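**Zaidi open day, notes from the home robot demo**

**flokness_57** wrote on 2022-09-25:

Went to the Zaidi open day. Yoshinori Shimada ran the home robot session, 20 visitors per slot. The area is done up as a living room: gray sofa with a throw and cushions, striped carpet, round marble-patterned coffee table. The robot has two arms with black multi-finger hands, and the arms are what I went to look at.

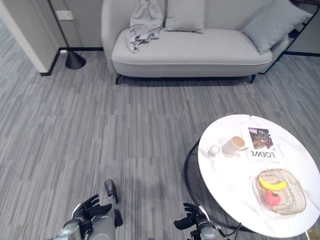 Shimada said arm speed is capped for visitor days and the base is limited further near furniture. Control runs at 500 Hz. I asked about fruit. He said a banana is easy to hold and hard to hold without bruising.

**sirnar** wrote:

500 Hz at which level? Joint torque loop or the planner output? Those are very different claims.

**flokness_57** wrote:

Joint level. He gave no figure for the planner.

**stinau_k** wrote:

I was in slot 2 and disagree that the arms are the interesting part. Fingertip contact on cloth is the harder problem. Fabric folds under load and the contact point moves with it. A broad rounded tip spreads the pressure but gives you less to pinch with.

**sirnar** wrote:

Depends on the cloth. A rounded tip is fine for pressing and dragging — for picking up a single layer I would want a thin edge. I would not change the tip before looking at the force data.

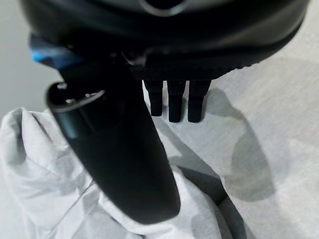
## Next session

**flokness_57** wrote:

Another open day is planned for October. Shimada takes technical questions after each slot, so bring the planner one.

**stinau_k** wrote:

Will do. I still want the force data.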